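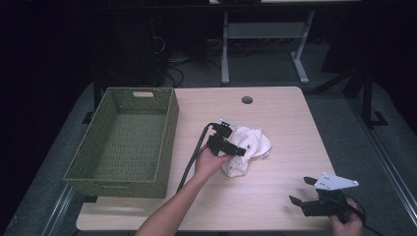 Progress with the folding and basket work

May was a really good month for us, and I'm glad to have so much to put in this report. The grant from the Gautam fund paid for the tables and the first set of baskets, and both have been in use all month. We have now finished 11 of the 12 household tasks in the plan (the last one is pairing socks, and it's harder than it sounds!).

The cloth task is the one I'm happiest with. It starts with a white cloth in a loose heap in the middle of the table and the green woven basket on the left. The cloth has to be opened out, folded and put in the basket. We tried deeper baskets early on, but people kept bumping the rims, so we went with a rectangular one with a wide open top and have stayed with it.

Natália Slanina rewrote the task sheets, and they are so much clearer - one page each, with the starting layout at the top. The Skatlow group has asked for copies and we've said yes.

Spending

We have used 2000 of the supplies budget, mostly on cloths and baskets. Some of the white cloths have small dark specks on them now and we'd like to buy a second batch before summer.

Still to do

Sock pairing, as above. We would also like 2 more tables for the Flirnow room, and Natália will send the quote separately.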